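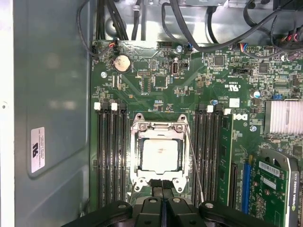
My daughter started wearing ear defenders to the grocery store when she was four. She's eight now and she still has the same pair, with new pads. I get asked about them a lot, so I'm writing it all down once.

She hears everything. The freezer cases hum, the carts squeak, and the speaker over the bread aisle has a buzz in it that I never noticed until she put her hands over her ears and lay down on the floor. We left without the milk that day, and for a while I did all the shopping after she was in bed.

Her occupational therapist, Jade Sowerby, was the one who suggested the ear defenders. She told us to let her wear them at home first, during something she liked, so we did bath toys and cartoons for 12 days before we tried the store. 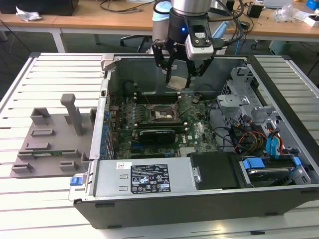

## School

School was harder. Her first teacher thought she'd miss instructions, and that was a fair worry. We wrote it into her plan that she could wear them at lunch, in assembly and during fire drills, and take them off for lessons if she felt able to.

Mrs. Garside, who has her this year, keeps a spare pair on a hook by the door. The other kids can use them too. A boy named Jamie wears them for spelling tests.
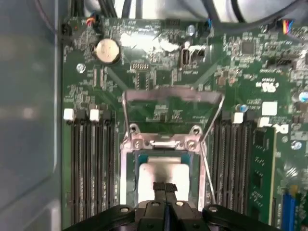
The cafeteria is still bad some days. When it gets to be too much she eats in the library with one friend, and she comes home in a much better mood than she used to. She told me last week that the library "sounds brown." I asked if brown was good and she said it was medium.

## Things people have asked me

- **Does she sleep in them?** No. We use a fan.
- **Do people stare?** Sometimes. She doesn't notice, and I've mostly stopped.
- **What about haircuts?** They have to come off for those. We cut her hair at home, one side at night and the other side in the morning.

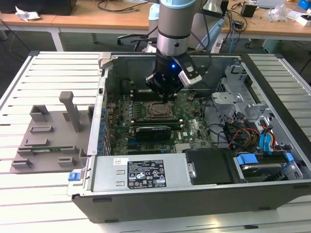
*Inside the computer case.*

We're going to my sister's in July and there will be fireworks. The plan is to watch from the car with the windows up, and drive home early if she wants to.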